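Surface and Drainage Survey of the Deldale Path
Project report by Leandro Rivadeneira, Path Maintenance module

Aim

The Deldale path crosses open grass between Astwood and the Retamal road. Walkers had complained of puddles in spring, so I looked at the condition of the asphalt and how well water leaves it.

Method

I surveyed 270 meters of the path in April, working from the Astwood end. The length was split into nine sections, and I used a tape, a level and a crack gauge on each one. All readings were taken under gray skies, which kept glare off the surface. 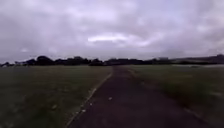 Why does an asphalt path need a cross slope?
A slight tilt lets rain run off to the grass instead of standing on the surface and working into cracks.

Results

I recorded 31 cracks. Most were hairline and ran along the path - only three were wide enough to need filling. The worst section was the fifth, where the level showed almost no cross slope.

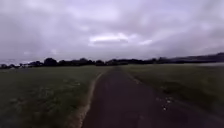

Grass had also crept over the edges in several sections. It holds water back on the asphalt, and I think it explains some of the puddles better than the slope does.

Recommendations

Cut the edges back first, then fill the wide cracks in dry weather. The fifth section should be checked again after heavy rain.

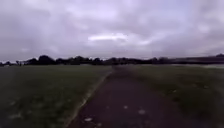

When is the best time to seal cracks in asphalt?
Dry, mild weather is best, usually in late spring or early fall, after the cracks have been cleaned out.

Limits of the survey

I had no rainfall records for the route and did not dig any test holes, so the state of the base layer is unknown.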